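Care of Work Surfaces, Glassware and Small Tools
Guidance for Residents and Workshop Users
Dullell Housing Association, Resident Services
Revised 02/02/2024

This page replaces the leaflet issued with the Torico building handbook. It applies to kitchens in all 189 apartments and to the shared workshop on the ground floor of the Amissah wing. Residents who still hold the printed leaflet may discard it.

Daily cleaning of tabletops

Crumbs and grit should be removed with a soft brush before any damp cloth is used. Grit dragged under a cloth is the most frequent cause of fine scratches, and these show most clearly on dark surfaces. Wipe with warm water and a few drops of dish soap, then go over the surface a second time with plain water. Dry with a clean cotton towel, working in one direction.

Scouring powder, steel wool and undiluted bleach must not be used on any surface supplied by the Association. Where a ring or sticky patch remains, lay a warm, damp cloth over it for ten minutes and wipe again. Limescale near the sink may be treated with equal parts white vinegar and water, except on natural stone, which vinegar will mark permanently.

Washing and storing glassware

Measuring jugs, jars and other plain glass should be rinsed soon after use. Milk, egg and starch are best rinsed first in cool water, as hot water sets them. Narrow-necked bottles may be cleaned with a spoonful of uncooked rice and a little soapy water, swirled gently and poured out through a strainer. Do not pour the rice down the drain.

Cloudy glass can often be cleared by soaking it for an hour in diluted white vinegar. If the cloudiness remains after two soakings, the surface is probably etched and further treatment will not help. Glass taken from the refrigerator should be allowed to reach room temperature before it is washed in hot water.

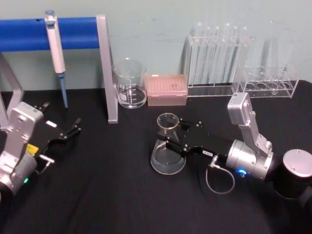
Glasses should be stored upright on a shelf liner, with a finger's width between them. Stacking is permitted only for pieces made to be stacked. If two glasses become stuck, fill the inner one with cold water, stand the outer one in warm water and wait a few minutes before easing them apart. Chipped glass should be wrapped in several sheets of newspaper, taped, labeled and placed in the general trash. It may not go in the bottle recycling.

Small tools

Pliers, tweezers and scissors should be wiped dry after each use and given one drop of light machine oil at the pivot every few months. Open and close the tool several times and remove the excess with a rag. Light rust may be rubbed away with a paste of baking soda and water.

Oily rags must be spread flat outdoors to dry or placed in the lidded metal can by the workshop door. They must never be left in a pile.

Supplies and repairs

Shelf liner and cotton towels may be collected from the Usura Street office during opening hours. Damage to a fitted surface should be reported on Form 43, giving the apartment number and the date on which the damage was first noticed. Residents should not attempt to fill or sand a fitted surface themselves.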